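Home | Style diary | Shoes & bags | Visits | Write to me

Last updated 2025-12-28

A day at the Ferneo open workshop in Vestthorpe

I have wanted to see a pair of shoes being made for as long as I have been buying too many of them, so when Lucyna Dudek forwarded me the invitation to the Ferneo open day I said yes before I had even looked up the trains. (Two changes, in case you are planning to go. Sit on the left for the river.)

Ferneo make loafers, sandals and one very good ankle boot, and they do it all in a long brick building behind the old Vestthorpe goods yard. Ettore Ruggiero started the business after years of cutting leather for other people, and he still takes the first tour of the day himself. He talks fast and walks faster! Our group had barely put its coats down before we were in the leather store, being handed swatches and told to smell them.

The store was my first surprise. I had expected brown, black and perhaps a brave navy, and there were shelves of pistachio, brick, a chalky lilac and a yellow I would happily paint a kitchen in. Ettore let us bend and scratch the offcuts to see how each one marked. The vegetable-tanned pieces pick up every fingernail, and he loves them for it. I am less sure, as I am clumsy and own a cat, but the lilac nearly won me over.

From there we went to the cutting benches, where Graziella Caruso showed us how she lays out the pattern pieces for a loafer. She turns the skin over, feels for the stretch with her thumbs and moves the pieces about until they fit. A pair takes her 39 minutes on a good day. She let one of us try drawing round a pattern with the silver pen, and it is much harder than it looks — the leather creeps away from you.

Stitching is upstairs, under the big roof windows, and I could have stayed there until closing. The raised seam across the front of the Messina loafer is done by hand, with two needles, and you can hear the thread being pulled through. Bimla Semwal has been sewing them since the style was first brought out, and she showed us the difference between a seam pulled evenly and one pulled by somebody in a hurry. Once you have seen the puckers you can't stop seeing them. I looked at my own shoes on the train home and was quite cross with them.

We had lunch in the yard, with lentil soup, flatbread and a tray of almond biscuits that went before the second tour group came down. I got talking to Benedetta Gentile, who looks after repairs. Ferneo will resole anything they have made, and last year 406 pairs came back through her hands. Her favourite was a pair of red sandals that had been worn to three weddings and, by the state of the straps, danced in at all of them.

The afternoon was given over to the new things for April. The Messina is coming in brick suede and in that chalky lilac, with a slightly rounder toe than before. There is also a completely new style, the Retent, a flat sandal with a wide strap that crosses high on the foot and stays put when you walk. I tried it in pistachio, a half size up from my usual, and did several laps of the showroom. The footbed is soft straight away and the buckle sits to the side, so it doesn't dig in. They are making 1000 pairs to begin with, and I have already asked about mine.
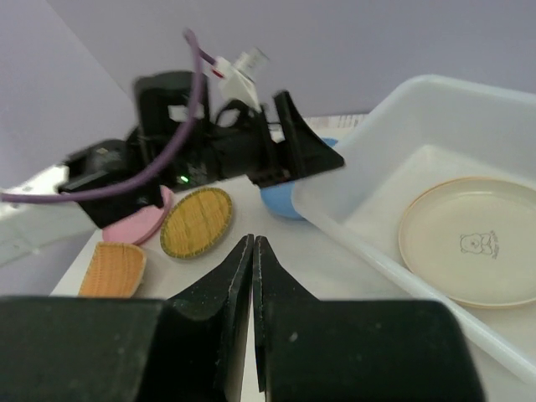 Two black grippers at a white table.

My only grumble is that the finishing room was so packed I saw the backs of a great many heads and very little polishing. Go on the first tour if you can. The stairs to the stitching floor are steep, but there is a goods lift and the staff are happy to take you up in it if you ask at the door.

The little shop by the exit sells samples and slight seconds, mostly in small sizes, along with bags of leather offcuts. I came away with a tin of neutral cream, a bag of scraps to turn into key fobs, and a pair of tan loafers with a tiny scratch on one heel that I can't find any more. Lucyna bought the brick suede belt I had my eye on. We are still friends.

The next open day hasn't been fixed yet, and Ettore says they will put a notice on the workshop door and send word to everyone who left an address in the visitors' book. I left mine twice.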